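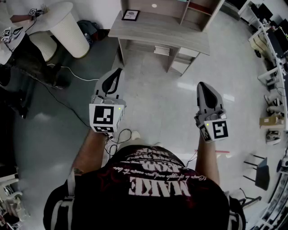 MAKE, in white letters on a dark tee.

The T-Shirt Drawer

June 2020

I have been meaning to write about T-shirts since January, when the bottom came out of my dresser drawer and dumped every shirt I own onto the bedroom floor. I stood there with my coffee and looked at the pile, and then I sat down on the edge of the bed and ended up spending the whole morning with it. The drawer got glued back together a week later (badly, it sticks on the left side now) and the shirts went into a laundry hamper, where a good many of them have stayed.

So, T-shirts. I love them and I always have. I don't mean nice ones, although I own a couple of nice ones. I mean the kind with writing on the front, the kind you get for running in something or working somewhere or staying at a place with a gift shop. I find it very hard to part with a shirt that has words on it. A plain gray one can go in the rag bag without a second thought, but put a name and a year across the chest and I'll be folding it for the rest of my life.

The oldest in the pile is from Neves Hardware, which was my first real job, the summer after high school. It was green once. The owners gave you two shirts when you started and took the cost of the second one out of your first check, and I remember being very indignant about that for a good week, and then never taking the shirt off. I mixed paint, mostly. There's a streak of a color called Wet Sand down the left sleeve that has outlasted the lettering. You can read the N and the V and most of the word Hardware, if you already know what it says. The store is a dentist's office now. I went in there for a crown a few years ago and tried to work out where the paint counter had been, and I think it was the room where they do the X-rays.

Then there's the Skondness one. If you've never been to Skondness, it's a lake with a town on one side and a campground on the other, and we went every August when I was a kid and then again when I had kids of my own. The shirt has a loon on it, or the bait shop's idea of a loon. We bought it the year it rained straight through, when everyone's clothes were damp and smelled like the inside of the tent, and we all trooped into the shop and came out in matching loons, size large, because large was what they had. My daughter's came down past her knees and she wore it as a nightgown until middle school. I paid 11 dollars for mine and I couldn't tell you another thing I bought that year.

I've been thinking about why the words matter so much. My mother didn't own a single piece of clothing with writing on it and she thought it was a strange thing to want. "Why would you let them advertise on you for free?" she'd say, and she had a point, I suppose. But I never felt like an advertisement. What I like is that a shirt with words gives a stranger something to say to you. I was in line at the post office in Siridmont once, in that same loon shirt, and the man behind me said his grandparents had a cabin on the north shore, and we talked about the lake until it was my turn at the window and then for a while afterward too, out on the sidewalk with our packages already mailed. I never got his name. I've missed that kind of conversation a lot this spring. I talk to my family and I talk to the dog, and I wave at the neighbors from the end of the driveway, but there aren't many chances right now for a person I don't know to comment on my shirt.

Anyway, what I wanted to get to is washing them, since a few of you wrote after my post on wool sweaters and asked how I keep old cotton going. I'm no expert, so take all of this with as much salt as you like.

I wash them inside out, in cold water, with other soft things. Towels are hard on printing and so are jeans, with the zippers. I use less detergent than the cap says. I had been using the Gakon powder for years and liked it fine, but it left a chalky feel on the dark shirts, and cutting the amount in half took care of that. If you have one of those thick rubbery prints, the kind that cracks, keep it out of the dryer altogether. I hang mine by the hem on the porch line so the clothespin marks end up down where they'll be tucked in. The ones printed with the thinner ink, where you can feel the cloth through the letters, will put up with nearly anything.

Never iron right on the print! I did it once to a shirt from my brother's softball team and took the whole shortstop off. Turn it inside out, or lay a dish towel over it, or do what I do now, which is skip the ironing and smooth it flat with your hands while it's still a little damp.

Holes I mostly leave. The tiny ones that show up near the belt buckle aren't worth chasing, in my opinion. For a hole at the collar seam I'll do a few stitches in whatever thread is closest, and for an underarm I put a patch behind it cut from one of the plain gray shirts, so the rag bag earns its keep. My stitches aren't pretty. Under an arm, they don't have to be.

People always suggest the quilt. I know about the quilt. I have wanted to make the quilt since I turned 50, and I'm 54 now, and I have cut up exactly zero shirts, because every time I get the scissors out I start thinking that I might want to wear that one. I did get as far as buying the interfacing. It's in the hall closet behind the vacuum, and if anybody near Siridmont would like it, I'd be happy to leave it on the porch for you in a bag.

What I've done in the meantime is start wearing them again, the good ones included. For a long time I was saving them, I guess for some occasion that called for a faded hardware store shirt, and this year has cured me of some of that. I wore Neves to paint the back steps last week. It has a new streak on it now, a brown one, on the other sleeve from the Wet Sand. The steps need a second coat and I'm waiting for 3 dry days in a row, which we haven't had.

If you've got a shirt you can't throw out, tell me what it says on it. I'd love to hear, and I've got plenty of time to write back.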